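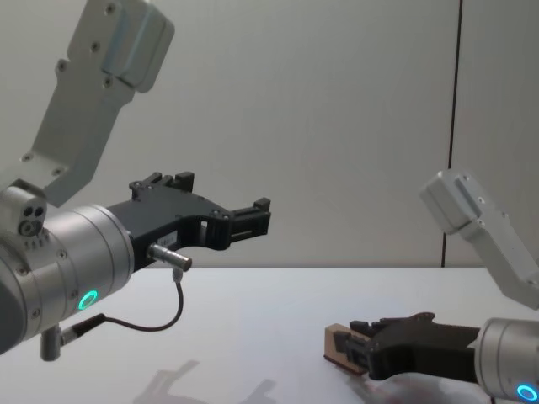

Week 4: Weight and Balance Before the Test Card

Good morning again, and thank you for coming back after that long session on pitot systems! Today we slow down a little and talk about loading the airplane, a subject students tend to hurry through on their way to the flying (I did the same at your age, and my first instructor made me redo the whole sheet).

We'll work with the Retby trainer, the same two-seater from the first handout. Take its empty weight as 1033 pounds, and its empty center of gravity as 80 inches behind the datum. Multiply the two and you have the empty moment, 82,640 pound-inches. Write that at the top of your page, with the units please.

Now add your people, your fuel and your test equipment, each with its own arm. Add up the weights, add up the moments, and divide the total moment by the total weight. The answer is your loaded center of gravity, and it must sit inside the envelope at takeoff and again at landing - fuel burns off, and the balance can move quite a bit while you're busy with other things.

Ballast

For aft-limit flights we often carry ballast. Wiroj Sombatkul will show you the tie-down method in the Estach hangar on Monday, so do wear closed shoes.

For next time

Work the sheet twice, first with 100 pounds of ballast in the rear bay and then with none. Bring both copies, and read the Plurkanar loading chapter up to the second table.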